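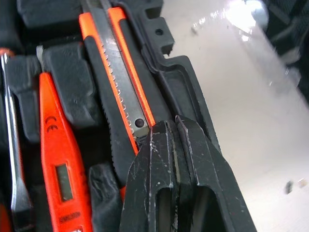 Grasp planners love the middle of things, and a tool case gives them very little middle to love. Before you tune anything, set the approach axis by hand in Baner. With the utility knife lying in its molded channel, parallel to the voltage tester, one yaw angle serves both.

Step 1. Crop the cloud to the case rim.

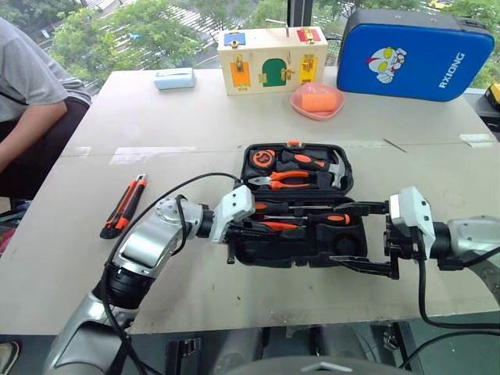 Leave 21 mm of margin. Less and Baner eats the rim; more and it plans a lovely grasp on the table.

Step 2. Cap closing speed at 200 in the config.

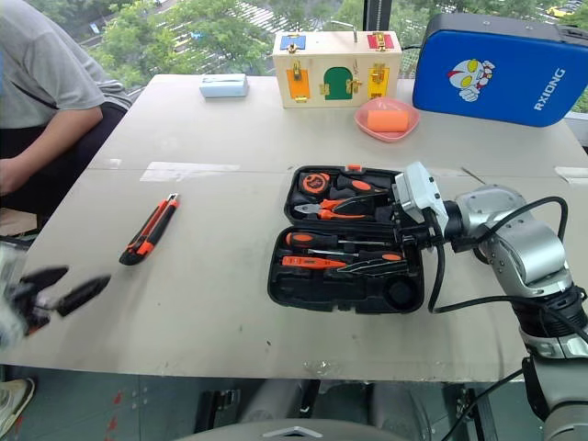
The default is 2,000, chosen by an optimist. Restart the planner afterward or it keeps the old value and says nothing.

Step 3. Replay the plan with the wrist view open, and stop it if the fingertips reach the rim first.

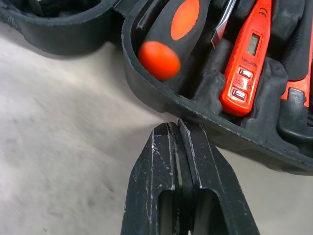
Step 4. Save the profile under a new name. Leilani Oyelaran has asked twice.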